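Lilport Textile Care Open Day, Visit Notes

The open day at the Birkett building in Lilport ran from mid-morning to late afternoon in July 2021. The program covered laundering, drying and finishing of household cotton, with terry towels as the main subject. I attended the finishing and lint-control sessions and skipped the detergent talks, which repeat every year.

Registration was at the side door on the canal side. The handout was a single folded sheet with a floor plan and a list of the talks. The floor plan was out of date: the drying room is now on the ground floor, next to the stairs.

The drying room came first. It holds 5 tumble dryers along one wall and a line-drying rack opposite. The test load is 3 kg of cotton toweling, and each cycle ends with the lint screen being emptied onto a balance and the weight entered by hand. The figure posted for new towels on their first cycle was high, as expected. By the third cycle it had dropped to a level that held more or less steady through the end of the chart. Line-dried towels shed less during drying and more during the first handling afterward, a point the chart did not show and the guide had to add.

Drum loading also came up. An overfilled drum leaves the center of the load damp, the cycle gets extended, and the outer towels go on rubbing against the drum wall long after they are dry. The house rule is to stop at half the drum volume for terry. I have used two thirds at home without obvious harm, but I have never weighed the lint.

Upstairs, the workroom deals with surface lint and folding. A coarse terry-cloth towel in dark brown and a lint roller with an orange plastic frame were out on the beige table there. Dark terry is a sensible choice for this kind of work -- pale fibers show up on it without special lighting, and bare patches in the pile are easy to find by eye.
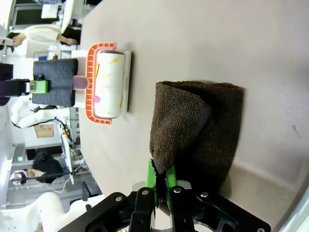 Dorothy Haworth asked whether adhesive rollers do any good on terry at all, given that the loops stand up and the sheet only touches the tops. She said she had gone back to a stiff clothes brush for bath towels and kept the roller for flat weaves.

The answer from the guide was that both have a place. A roller takes off loose fiber lying on the surface and does nothing for fiber caught at the base of the loops. A brush reaches further down but can pull a loop if the bristles are too hard. For a towel just out of the dryer, the recommended order is a firm shake, then the roller in one direction, then folding. Fabric softener was discouraged throughout, as it coats the loops and cuts absorbency.

The recommended fold is in thirds lengthwise, then in half, then in half again, with the care label turned inside. A towel folded this way fits a shelf 30 cm deep. The Zendberg shelving on show in the corridor is 46 cm deep, which suits bath sheets but wastes space with hand towels.

Parking is limited and the lot on Grernura Street fills early. Coffee was available in the lobby, cash only. The next open day is planned for August, with a session on linen.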